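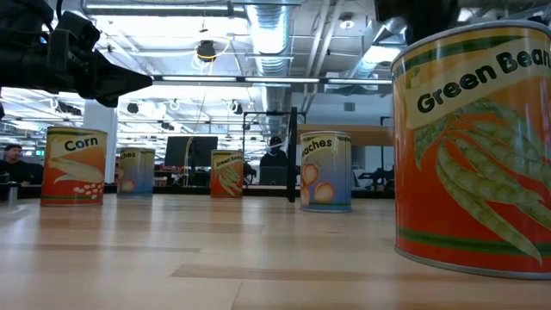 Home Reviews Hand tools Chainsaws Ropes and kit Contact

Umelov telescopic pole saw: a summer of use

I've had a few emails asking if the Umelov pole saw is any good, so I've finally sat down to write it up. Short version: I like it a lot, I'd change the clamps, and the bag it comes in is rubbish.

A bit about what I use it for. I look after a mixed bag of gardens plus a couple of old orchards out on the Eduvberg side, and most of my days are small stuff. Crown lifting over drives, taking deadwood out of apples, getting hazel off a shed roof. I do climb when I need to, but getting the rope and harness out for two finger-thick branches over a greenhouse feels daft, and I'm not keen on ladders under trees at all. So the pole saw comes out of the van nearly every day.

My last one was a Bergmann and it did me well for years until the middle section got a crease in it (my fault, van door). I'd have bought the same again but the dealer couldn't say when they'd have any, and Tronport had the Umelov sitting on the shelf, so that was that. I paid full price for it, same as anyone else.

It comes in three sections and goes out to 3000mm, which I did check with a tape as I've been caught out by that before! With me on the end of it I can get at most of what I'd want to cut from the ground. There is a longer version in the catalogue. I had a go with that one in the car park and didn't fancy it, far too much wobble at the top for my liking, though if you've got arms like a rower you may get on better than I did.

The blade is the best bit. It's curved, it cuts on the pull, and it's properly sharp out of the packet. Green wood up to wrist thickness goes through in no time, and it leaves a nice clean face, so I'm not going back up to tidy anything. Dry oak deadwood is slower, as you'd expect. There's a hook at the bottom of the blade which stops it jumping out of the cut at the end of the stroke, and another little one at the top for pulling down hung-up bits. I use that top hook constantly, probably more than I should.

There's a separate small knife under the blade for nicking the bark on the underside first. On my old Bergmann I never bothered with it. On this one it's set at a better angle and I've got into the habit, and I've had far fewer tears down the stem on cherry and willow.

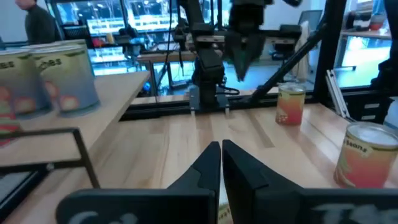 Wooden tabletop with a black rail along the far edge.

Now the clamps. They're the flip lever sort with a small screw to set the tension, and for the first couple of weeks they were lovely. Then in June we had that dusty dry spell, I was cutting ivy-covered stuff every day, and the lower one started to slip. Only a little, but when you're pulling hard and the pole shortens by a hand's width you certainly notice. Nipping up the screw sorts it for a while. You need a small hex key for that and there isn't one in the box, and there's nowhere on the pole to keep one either. Mine is now on a loop of string through the hand grip. A good blow through with the air line at the weekend helps as well.

Weight is fine. I'm not going to pretend I can't feel it after a full morning, my shoulders tell me all about it, but the balance is decent with all the sections out and the pole is oval so you always know which way the blade is facing. I really missed that when I borrowed a round one once.

The grip is a soft rubbery stuff that's good with gloves on and a bit sticky with bare hands on a hot day. It does pick up sap and I've not found anything that shifts it completely. White spirit took some of the black off, so don't do that.

The scabbard clips on with a strap at the back and feels cheap but has held up. The carry bag hasn't. The zip went on the third day and I've been using an old fishing rod bag ever since (better padded, and it has a pocket for the spare blade).

Spare blades! I should say something about those. The part number you want is 3377, it's moulded into the plastic on the back of the scabbard but it's so faint I had to go and find my reading glasses. Tronport had them in stock both times I asked. They're held on with two bolts and swapping one over is a five minute job at the bench. You can touch up the old blade with a feather file if you've the patience for it. I did it once, in front of the telly, and got maybe half the edge back.

One thing I'd say to anybody new to these, wherever you get yours from: wear the helmet and glasses, and stand well off to one side of what you're cutting. It all comes down the pole towards you otherwise, sawdust included. And keep it well away from overhead lines, it's a metal pole. If there's a cable anywhere near, leave it and ring the network people.

Would I buy it again? Yes, I think so. If the Bergmann had been sitting next to it I'd have dithered, as those clamps never slipped on me once, but the Umelov blade is clearly better and I've got used to the oval pole now. I'm giving it 9 out of ten for cutting and a six for everything it came packed in.

I'll put a note on the end of this if the clamps get any worse over the winter.

Shares 618 Comments 9

Last updated: 8 August 2016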